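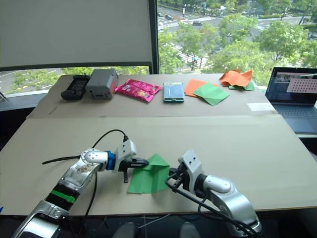
Photo: Plirkemura workshop, second floor. Used with permission.

THE FOLDING JOB

I took the job at Plirkemura because it paid by the hour and the ad said "must be able to fold." I can fold. I raised two kids on one dresser. I figured it was shirts.

It was paper. Four thousand little favor boxes for a candy company called Zerico, half of them orange and half of them green, due in December. Each one started out as a plain square and needed a dozen creases and a tuck at the end that I still feel in my thumbs. And on the other side of the room, at the big table with the cardboard on it, my competition was learning to do the same thing.

I called them the Andskas, because Andska was the name on the crates they came in. Two arms, silver, with black fingers. I know it was technically one machine, but you spend a few weeks across from a left arm and a right arm and see if you can think of them as one anything. They had different personalities. The left one was careful. The right one was the kind of relative who grabs the other end of the couch and starts walking before you've said okay.

My first morning I watched them pick up a green square. It took them as long as it takes me to butter toast, and I'm slow with toast. They got it up off the table, one on each side, and they just held it there. I found I was holding my breath! Then the right one pulled a little, the corner popped up like a tent, and the whole thing went crooked and they had to put it down again.

"Ooh, so close," I said out loud, to a pair of arms.

The engineer at the laptop looked up. She was young and tired and always had a snack going. "You don't have to be nice to them," she said.

"I'm not being nice. That was close."

By lunch I had 200 boxes in my bin. The Andskas had one, and it looked like somebody had sat on it.

So we got into a routine, the three of us (four with the engineer). I'd fold and talk. I told them things I tell anybody who's learning. Don't chase the corner, let it come to you. Crease away from yourself. If the paper's gone soft, quit and get a new one, you can't argue it back into being flat. The engineer started writing some of this down, which made me self-conscious, so for one whole afternoon I talked about my sister's divorce instead.

They did get better. I want to be fair about that. One day in the fall they made the first fold, dead even, edge to edge, and the engineer stood up so fast her chair rolled into the wall. They did it again, and then a third time. I went over and ran my fingernail along the crease and it was a good crease. It was better than mine had been at four o'clock the day before, and I drove home feeling funny about it.

My neighbor asked me that week if it was true, were they going to be doing everybody's laundry soon. She'd seen something on TV. I told her I'd seen them beaten by a piece of paper with a bend in it. She said well, laundry's softer. I said that's worse, hon – a shirt is all bend.

But I kept thinking about it. My mother worked the wrapping counter at Dvořáček, the department store, until her hands quit on her, and then for years I went over and buttoned her cardigans. She'd stand there with her chin up, furious. She wouldn't have cared how long it took a machine. Ten minutes a button, fine, so long as it wasn't her daughter doing it before work with one eye on the clock.

I told the engineer that, and she didn't write it down.

I folded box number four thousand with time to spare. The final score from the other table was 712 tries and two boxes you could put candy in. I asked if one of those could go in the Zerico order, just mixed in with mine, and the engineer thought it over and said she hadn't heard the question. So it's out there. Somebody got mints in it, I hope.

On my last day I put on my coat and went over to say goodbye, feeling silly. They had a fresh green square up between them. The left one was holding steady and the right one was starting to pull.

"Wait for her," I told it.

It stopped. The engineer swears she'd hit pause to answer her phone, and maybe she had. I picked up my bag and went down to see about my ride.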